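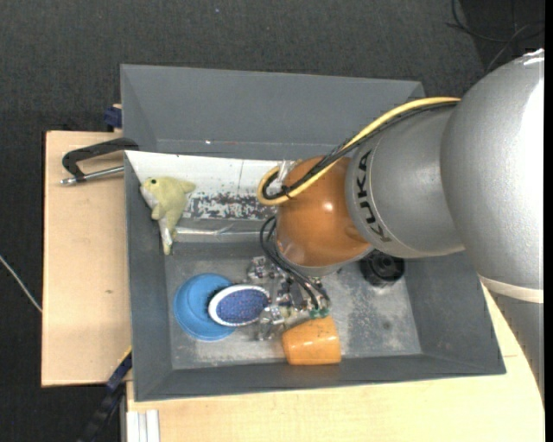

Karunaratne

Status: open, waiting on parts
Opened: January 2020

Problem: when I drive the KUKA from the remote to show it a pick, the gripper stops short on the left half of the bin. Picks on the right side record normally. Out of 20 demonstrations in the last batch, 8 had to be thrown away.

Objects in use: blue dish, oval brush, orange mug, plush dolphin, the black round one. The brush is the worst because it overlaps the dish and I have to come in at an angle.

Tried so far:
Restarted Histus and the remote. No change.
Checked the clamps on the left edge of the bin and measured its position again. It matches the November setup.
Guided the arm by hand with the remote off. It reaches the left side without a fault, so I don't think it is a joint limit.
Lowered the speed in Histus. Stops less often, still stops.
Wrist turned 175 degrees the other way before the approach. Worse – the black cables pulled tight.

Reply from Vedier support: send the log for demonstration 16 and try a longer cable at the gripper end. Log sent. Cable ordered through Bernska.

Until it arrives I am only recording picks from the right side. Please don't delete the failed ones, Vedier may ask for them.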